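## Section 4: Setting Up the Tabletop

If you have reached this section, the Verkness vanity is upright, the mirror is attached, and the bag of leftover screws has been put somewhere you will never find again. Section 3 said to label the bag. Carry on.

The tabletop is the part you will use every day, and it fills up faster than any surface in the house except the one by the front door. A little planning now will delay that.

### 4.1 Before You Start

You will need:

- The soft cloth from the accessory pouch (or an old T-shirt, washed)
- A small bowl of lukewarm water with a drop of dish soap
- A second cloth, dry
- The 2 clear drawer trays, if you bought the Pindia insert set
- Everything you intend to keep on the vanity, in a box, on the floor

> **CAUTION:** Do not stand on the stool to reach the top of the mirror. The stool is for sitting. We have repeated this in every edition, and the parts department still sells a surprising number of stool legs.

### 4.2 Cleaning the Surface

1. Peel the protective film from the tabletop. Start at a back corner and pull low and slow. If it tears into ribbons, you pulled fast.
2. Wipe the top with the damp cloth, then with the dry one.
3. Leave it alone for 12 hours if you have touched up any scratches with the Mondex paint pen. The paint feels dry much sooner. Then you set a glass on it and learn something.
4. Dust the carved parts with a soft, dry paintbrush. The roses and scrolls collect powder in every fold, and a cloth only pushes it deeper in.

**Note:** Do not spray cleaner directly on the mirror. It runs down behind the oval frame and stays there. Spray the cloth, wipe the glass, and keep your opinion of your own reflection until the streaks are gone.

### 4.3 Placing the Mirror Where It Can Do Some Good

The mirror is fixed, so adjusting it means adjusting the whole table. Do this before you put anything on top.

1. Sit down where you plan to sit. Look straight ahead.
2. Check what is behind you. The mirror will show you this for as long as you own the furniture, so if it is the laundry, consider turning the table or doing the laundry.
3. Check the ceiling light. A light overhead and behind you puts your face in shadow and makes everybody look like they are about to deliver bad news. Add a small lamp in front of you, off to one side.
4. With a helper at the other end, lift the table to its final position. Do not drag it. The feet will survive, but the floor won't.

**Note:** Windows to the side are good. Windows directly behind you are for silhouettes.

### 4.4 Arranging the Top

Resist the urge to empty the box onto the table and sort it from there. This is how most vanities reach their final state, and they reach it in one afternoon.

1. Start with a bare top.
2. Put the tall or decorative item at one side. Artificial flowers are a sensible choice, as they ask for no water and the tabletop does not care for water. One small vase is plenty. If it stands near the edge, move it in a hand's width, or buy a second vase now and save yourself the trip.
3. Choose the few things you pick up every single morning. For most people this means a lipstick and an eyelash curler, plus something they swear they use.

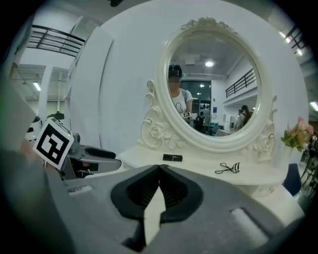

4. Lay those few things within easy reach of your usual hand, and leave the middle clear. You will want somewhere to rest your elbows.
5. Put a lipstick back standing up if its cap has a flat end. Lying down, it will roll at the first bump of the drawer, and it always rolls toward the back, where your arm doesn't fit.
6. Set the eyelash curler down with the loops facing you. It is easier to pick up that way and less likely to snag a sleeve.
7. Everything else goes in the drawer. If it doesn't fit in the drawer, see 4.5.

> **CAUTION:** Never rest a hot curling iron or straightener on the tabletop, including "for a second." Heat marks are not covered by the warranty. The Andrade heat mat is sold separately (part 900), and so is a replacement top (part 123), at a price that makes the mat look very reasonable.

### 4.5 When It Doesn't All Fit

1. Take out anything that has separated, dried up, or changed color.
2. Take out the free samples. You were never going to use them on a trip.
3. Put duplicates in the bathroom cabinet, out of sight.
4. Try the drawer again. Do not force it. If it sticks halfway, something tall has fallen over inside; slide a ruler in flat and press it down.

### 4.6 Weekly Care

- Clear the top completely and wipe it down.
- Brush out the carving. Skip a week if you must, but the roses will turn beige from the center outward.
- Wipe the curler pad with a dry tissue.
- Check that the mirror fixings are snug. Finger-tight plus a quarter turn is enough.

For drawer runners and stool assembly, continue to Section 5. You will want the bag of screws.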